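Software Group Releases New Grasp Planner

The software group at the Clallton laboratory has completed the April release of Ruchti, the planning package used on all tabletop arms. The release replaces the earlier grasp planner and brings the wrist view directly into the control loop. Target positions are now corrected during the approach - the previous version fixed them before the arm began to move.

Testing was carried out on 4 arms over 300 trials with common household items. Planning time for a single reach now stands at 138 milliseconds, down from 180.

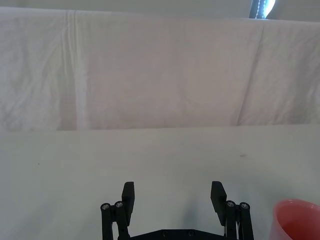 View from the wrist, with the gripper open over the white tabletop and a pinkish-red cup at lower right.

The release also includes a revised calibration tool, developed jointly with the Pusmont office. Operators should run the tool once after updating and save the result under the name of the arm. Calibration files from earlier versions will not load.

Teams at Niltport will move to the new release next month. Requests for access, and reports of faults in the planner, should be sent to the software desk at Clallton.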